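Unit 6: Reading a Charity's Annual Appeal

Course handout, Fundraising and Small Organizations
April 6, 2020

What this unit covers

How a small charity raises regular income, what it tells its donors, and how to read its figures. Bring a calculator to class. The case is the Jenau Literacy Fund, which supports two village libraries and an adult reading program in Plakoseo.

1. Regular gifts and one-time gifts

A regular gift is a fixed sum paid each month or each quarter. A one-time gift usually comes in after an appeal letter, an event or a news story. The fund had 58 monthly donors at the close of its last financial year. Their gifts brought in $1,893 a month. One-time gifts over the same year averaged $966 a month, but most of that money arrived in January, after the winter appeal.

Work out the average monthly gift per donor before class. Then work out what share of total gift income is regular. You will need both numbers for the discussion.

Regular income matters most for costs that repeat. The fund pays two part-time librarians and the rent on one building. It should not have to wait for an appeal to pay either of them. One-time money is better suited to shelving, repairs and book orders, which can be put off for a few months.

2. Restricted funds

A donor may say what a gift is for. If the charity accepts the gift on those terms, the money is restricted and has to be tracked separately. The Morikawa grant in your reading packet is restricted to children's books. The fund cannot use it for wages, even in a bad month.

Students often add restricted and unrestricted balances together and call the result reserves. Do not do this. Reserves are the unrestricted part only – money the board is free to spend.
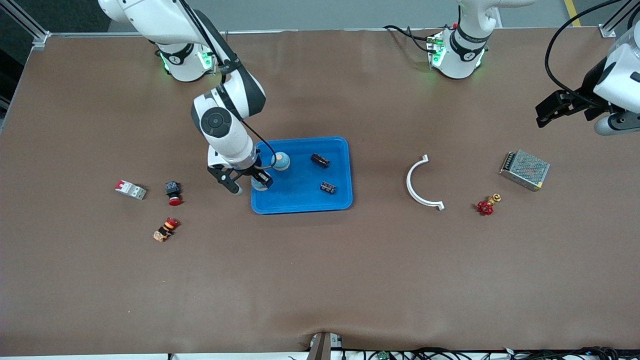

3. Writing to donors

Compare the two letters in the packet. The Jamton letter opens with a page on the history of the charity and asks for money in the last paragraph. The Jenau letter asks in the second sentence, names a sum and says what it buys: 200 exercise books for the evening classes.

Points to look for:

Is there one clear request, or several?
Does the letter report on what last year's money did?
Can the reader tell how to give, and how to stop giving?
Are setbacks mentioned? The Jenau letter says one library was closed for part of the year and gives the cause – a damaged roof.

For next time

Read the packet through to the end of the accounts. Write one page on whether the fund could keep both libraries open for six months on regular gifts alone. Show your working and list any costs you had to estimate.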